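Pre-session checklist: demonstration by remote control, simulated cell
Site: Birville, bench 16
Task: block and box, two arms
Filled in by: Obed Owusu
Reviewed by: Bastian Teuber
Month: December

Marks used: OK, NOTE, FAIL, N/A. A FAIL stops recording until it is cleared. A NOTE does not, but it must have a comment.

Section A. Operator station

A1. Emergency stop on the desk cuts power to both hand controllers. OK
A2. Dead-man pedal released: simulated arms hold position. OK
Comment: Tested on each arm separately, then on both. With the pedal up, the left controller still buzzes on contact.
A3. Controller cables clear of the chair base. NOTE
Comment: Right cable rerouted behind the desk leg. Needs a proper clip.
A4. Force feedback limit set to the low profile. OK
A5. Operator has read the Piketti session sheet and signed it. OK

Section B. Camera views

B1. All views open and assigned to the correct arm. OK
B2. Near view shows a finger of the gripper at rest. NOTE 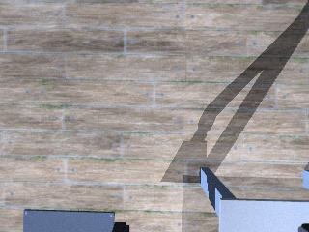
Near views are checked with the arm parked, before the pedal is pressed for the first time. The pass condition is that the operator can tell the fingertip from the background without moving the arm. Against the plank floor the finger reads well enough, but a hard-edged shadow comes down the boards right behind the tip, and the tip itself is dark on top. Marked NOTE. Bastian asked for the light to be moved; I would leave it where it is until the current set is finished, so that the recordings match.

B3. Frame delay below the site limit. OK
Comment: 33 ms at rest. Not measured with both arms moving - add to next check.
B4. View names on screen match the names in the log. FAIL, cleared
Comment: Left and right were swapped after the Plustusura update. Corrected in the settings file, restarted, checked again. An operator who trusts the label will drive the wrong arm.

Section C. Arms and workspace

C1. Joint limits loaded for both arms. OK
C2. Speed cap active in demonstration mode. OK
C3. Idle arm parked away from the table and locked in software. OK
C4. Table contact stops downward motion. NOTE
Comment: Stops, but late when the approach is slow. Three tries, same result each time. Ticket opened with Van Leeuwen.

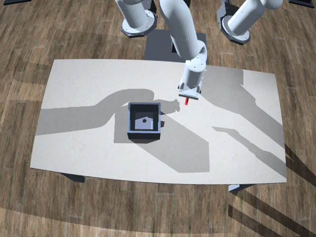 C5. Contact with the box wall stops sideways motion. OK
Comment: Tried from outside and from inside the box. No pass-through.
C6. Reset returns all objects to their start poses. OK
C7. Reset is blocked while the pedal is down. OK

Section D. Recording

D1. Free disk space enough for a full session. OK
D2. Log starts on pedal press and closes on release. OK
Comment: File 451 opened and closed cleanly. The one before it has no end mark and is to be left out of training.
D3. Failed demonstrations are tagged and kept. NOTE
Comment: The tag key is next to the reset key. Two good runs were tagged as failed last session. Move the key or add a confirm step.
D4. Operator break taken on schedule. OK

Reviewer comments (B. Teuber)

B2: Accepted for this set. Light position to be reviewed before the next one.
B4: Add a name check to the startup script. A manual check is not enough for this item.
C4: Keep as NOTE while we stay in simulation. It becomes a FAIL on the real cell, and no one is to carry the present settings over until the ticket is closed.
D3: Confirm step preferred. Obed to make the change.

Cleared to record. Next full check at 3,000 demonstrations or after any software update.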